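Home | Guides | Kitchen | Laundry | Storage | Contact

How to sort a cupboard without buying a storage system

Most advice on storage comes from people with storage to sell. I read the Cadent brochure cover to cover, and it starts with measuring your shelves so you can fill them with Cadent boxes. I'd start somewhere else.

1. Empty one shelf. Leave the others alone. The "take everything out of the house" method makes good television and a bad evening.

2. Put back what you used in the last month. Be strict. A fondue set you mean to use is still a fondue set you don't use.

3. Measure what's left of the shelf, front to back as well as across. Mine is 440 mm deep at the front and 380 mm at the back, where a pipe is boxed in. The Pinex planner on their website assumes every shelf is a perfect rectangle, and it sold me on a tray that would never have gone in.

4. Try what you already own. Shoe boxes, old baking tins and baskets will all do for a fortnight. If the cheap version annoys you, the dear one probably will too.

5. Only now think about buying. Barrios and Plurutham both make plain open baskets, and I can't find a difference worth paying for. Lids are a nuisance on anything you reach for daily.

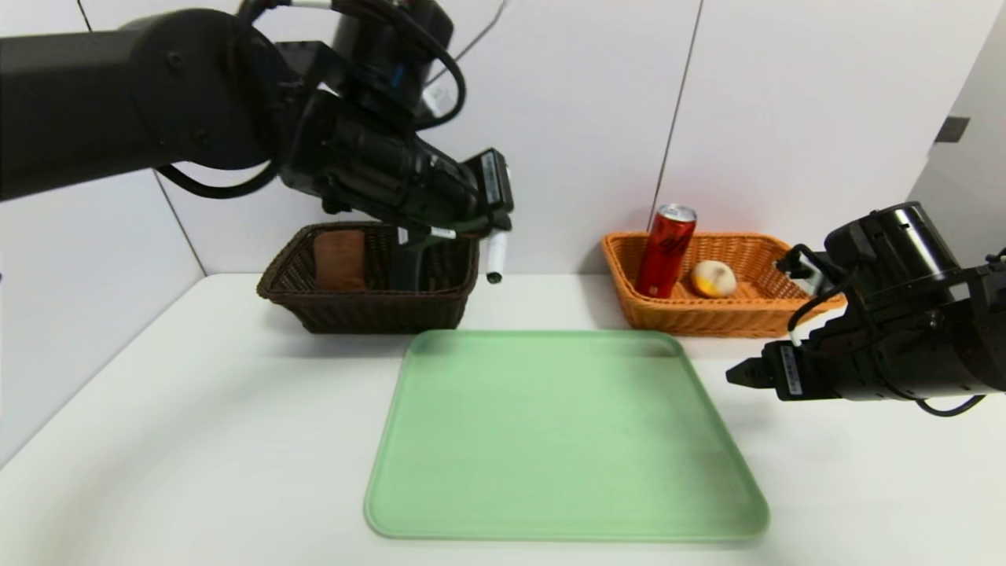

Give each basket one job and stop there. "Baking" works. "Odds and ends" fills up within a week and you're back where you began. I don't bother with labels on open baskets, whatever the forums say, though I'd put one on anything kept above head height.

6. Leave a gap. The usual rule says to keep a fifth of every shelf free. I have never seen where that figure comes from, but a hand's width at one side has been enough for me.

7. Look again in July, or whenever you next lose something. If a basket hasn't moved, empty it and see whether you miss it.

As for drawer dividers, I've tried three kinds and gone back to a cutlery tray turned sideways.

Last updated: July

Related guides
Do vacuum bags save any space?
Cleaning a cupboard before you line it
Shelf liners: mostly a waste of money
Fixing a door that won't stay shut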